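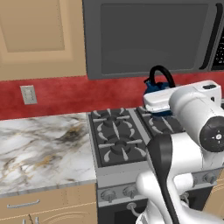 Has anyone here used the Curkard kitchen practice pack? I've got the free demo running and I'm trying to decide whether the paid one is worth it before my trial stops on 31st August. My arm is a plain white one with a flat gripper, and the job I care about is the blue kettle on the back-right burner, the one with the looped black handle. I can get the gripper to it, but my grasp scores are all over the place – 30 good tries out of 100 last night. Is that me, or is the demo just fussy? I'd rather not pay and find the same trouble waiting.

Nulau
Bit of both, I'd say. I bought the full pack in August and the kettle was my worst job too. Look in the contact settings and put the finger friction up a notch, then bring the arm in slower for the last 5 cm. Mine got much better after that – still not brilliant! The paid one gives you more kitchens and lets you save your own start positions, and I use that bit every day. Support took 2 days to answer me, if that matters to you.

Räsänen
Same here with the kettle. Didn't buy it in the end.

Borneck
Check your handle collision shape before you spend anything. In my copy of the demo it was set to "simple", so the gap under the loop was filled in and the fingers just bounced off. Switch it to "detailed" and run your 100 again.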